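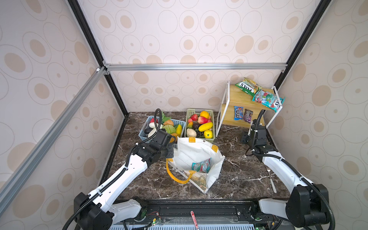
I have been thinking a good deal lately about wallpaper, and about how quickly my generation decided to be ashamed of it. When my husband and I bought our house we spent most of one November scraping the dining room down to bare plaster, 15 evenings with a steamer and a putty knife, and everyone who came by congratulated us. We painted it white, of course. I wish now that we had left at least one wall alone. A beige paper with tan ovals and little rings and dots would never have passed for elegant, but it gives your eye somewhere to wander while the coffee brews, and I can't say that for my white walls.

My old neighbor Eckhard Reinholz papered his hallway in 14 different remnants, none of them matching, and I used to think it was a terrible mess (I was young and had opinions about hallways). These days I remember every one of those patterns, and I couldn't tell you the color of any other hall on our street. So if you have an old paper you're a bit embarrassed by, please live with it through one more winter before you rent the steamer — and if it has started to peel, a little paste along the seam will hold it fine until spring.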